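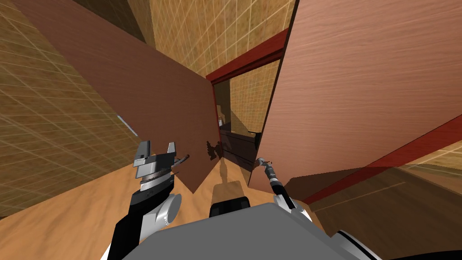
Wood cabinet, both doors open.

Section 3: Setting up your Wenel humidity sensor

Okay, the box is open and you've got the sensor, the hub and a little bag of adhesive pads in front of you. I wrote this part of the guide after setting up more of these than I care to remember, so I've put in the stuff I tripped over the first few times. Read it through once before you start peeling things!

Get the hub going first

1. Plug the hub into a wall outlet. A power strip works too, but skip any outlet that's controlled by a light switch (I did this in my own hallway and spent an evening wondering why the hub vanished at bedtime).

2. Wait for the light on the front to go from orange to slow blinking white. It can take a couple of minutes.

3. Open the Altolum app on your phone and tap Add Hub. Bluetooth has to be on. If the app asks for location access, say yes for now – you can turn it off again when you're done.

4. Pick your home network and type in the password. The hub only talks to 2.4 GHz networks, so if your router shows two names, choose the one without the 5 in it.

5. When the light goes solid white, give the hub a name. Mine is called Lei. Any name will do, but keep it short or the app chops it off on the home screen.

Note: If you had an older Rikonis hub, you can't move its settings over. I know. You can still keep it plugged in and run both side by side.

Pair the sensor

6. Pull the plastic tab out of the battery door. The sensor should blink green once.

7. In the app, tap your hub, then Add Sensor. Hold the sensor close to the hub while it searches. I just set mine on top of it.

8. Press the small button on the back of the sensor and keep it down until you see the green light blink quickly. Let go, and the app should find it. If the search gives up, press and hold again until the light turns red, then start over from step 7.

Caution: The battery is a coin cell. Keep it, and any spares, well away from small kids and pets, and call for medical help right away if one gets swallowed.

Choose a spot

9. Think about what you want to know. For linens, papers, instruments or anything else that hates damp, you want the sensor in with the things themselves, behind the closed doors. For the room in general, put it on an inside wall at about chest height, out of the sun and away from vents. I use one of each, and the two readings can be surprisingly far apart in December when the heat is running.

10. Check the range before you stick anything down. Lay the sensor in its spot, close everything up the way it normally would be, and tap Signal Test. You should be fine up to around 50 feet, but thick doors and tile walls eat into that. Two bars is enough. With one bar, try moving the hub first – even a different outlet in the same room can help.

11. Wipe the surface with a dry cloth, peel the pad, and press the sensor on firmly. Don't cover the slots along the bottom edge.

Caution: The pads can lift old varnish or flaking paint. On a piece you care about, leave the sensor sitting loose on a shelf. It reads just as well.
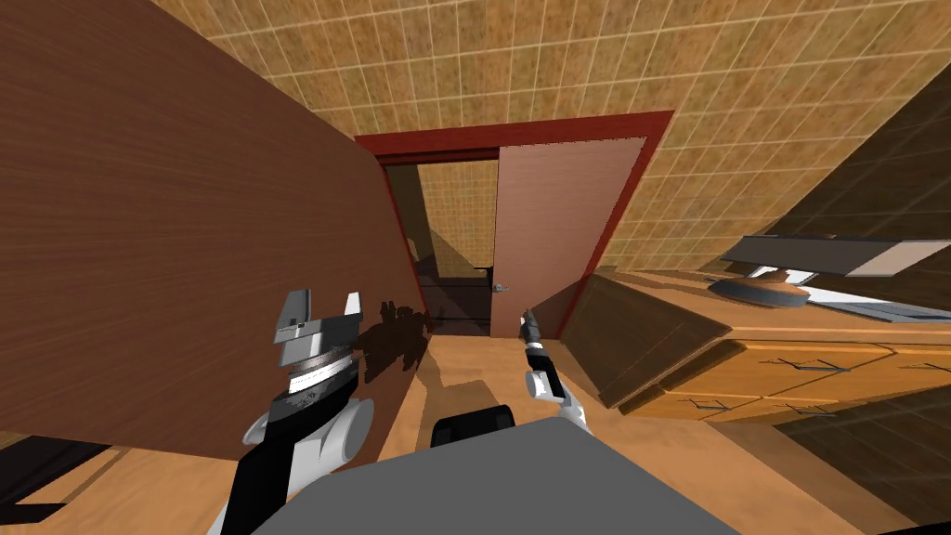
Leave it alone for a bit

The first readings will be all over the place. You've been handling the sensor and letting room air in, so give it a full day with the doors shut before you believe a word it says. Set your alerts after that. I like a wide range to start with, then I tighten it up once I know what's normal. Otherwise your phone buzzes all night.

The sensor saves one reading an hour and holds the last 672, so four weeks' worth, even if the hub goes offline. When the hub comes back it catches up on its own. To keep a longer record, go to History and tap Export.

If something looks wrong

Code 172 in the app: the hub is on but can't reach the internet. Restart your router, then the hub, in that order.

Reading stuck on the same number: pop the battery out, count to ten, put it back.

Sensor drops off every evening: go look at step 1 again!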